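Why Does Bread Dough Get Big?

Hi again, kitchen scientists! Last time I told you why popcorn pops, and I got a letter from a reader named Toivo Rautiainen who wanted to know something I used to wonder about too. He asked, "Why does bread dough get bigger when you leave it alone? You didn't put anything else in it!"

Toivo, I love this question. When I was little I used to sit on a stool next to my grandmother's mixing bowl and lift the towel every few minutes to catch the dough growing. I never did catch it (and I let all the warm air out, so she finally made me go play outside).

The secret is yeast. If you've ever seen it, you probably thought it looked like sand, or maybe fish food. But yeast is alive! It's a fungus, so it's a cousin of mushrooms, only each one is so tiny that you'd need a microscope to see it by itself. The grains in the packet are clumps of sleeping yeast, all dried out and waiting for a drink.
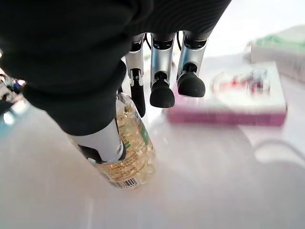
When you stir yeast into warm water, it wakes up, and it wakes up hungry. What does it eat? Sugar! Flour has a little sugar in it already, and it also has lots of starch, which gets broken down into more sugar while the dough sits there. The yeast gobbles that up and lets out a gas called carbon dioxide. That's the same gas that makes the bubbles in soda, and you're breathing some of it out right now.

So now we have a bowl full of tiny gas makers. But wait - why doesn't the gas just float away? If you put yeast and sugar in plain water, it mostly does. You get some foam on top and a funny smell, and no bread at all.

The answer is gluten. Wheat flour has proteins in it, and when they get wet and you push them around, they link up into long, stretchy strings. That's what kneading is for. You push, fold, turn, push, fold, turn, and after a while the sticky mess turns smooth and bouncy. Think of bubble gum. The gas puffs up little pockets and the stretchy dough holds on to it. Thousands of tiny balloons, all packed together!

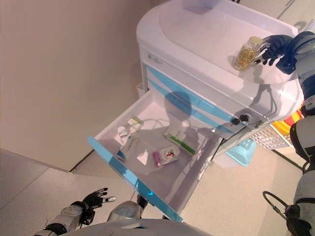
Yeast is a bit picky about temperature. In the fridge it gets very slow and sleepy, so dough can take all night to rise. In a warm kitchen it might be ready in an hour or so. If your water is much too hot, though, the yeast dies and your bread comes out like a brick. I aim for 90 degrees Fahrenheit, which feels just barely warm on my wrist.

Want to see it work without baking anything? Get a grown-up and try this.

You need an empty small soda bottle, a balloon, 2 teaspoons of dry yeast, 2 teaspoons of sugar, and half a cup of warm water. Stretch the balloon a few times first so it's nice and loose. Put the yeast and sugar in the bottle, pour in the water, and swirl it gently. Pull the balloon over the top of the bottle and put the whole thing somewhere warm. Then go read a comic.

When my neighbor Yen-ting Hsu tried it, her balloon was standing up after half an hour and she drew a face on it. Mine just flopped over the first time. My yeast was so old that it had died in the cupboard, so check the date on your packet! 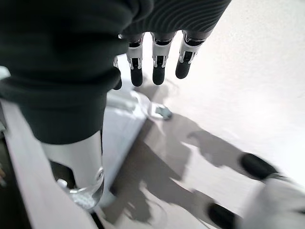
One more thing. What happens to all that yeast when the bread goes in the oven? At first it works faster than ever, and the gas in the bubbles swells up in the heat, so the loaf gets one last big puff. Bakers call this oven spring. Then it gets too hot, the yeast stops for good, and the dough around the bubbles turns firm. Next time you have a slice of bread, hold it up and look for the holes. Every one of them used to be a bubble!

Next time: why do onions make you cry? Alina Mihăilă sent me that one, and I'm already sniffling.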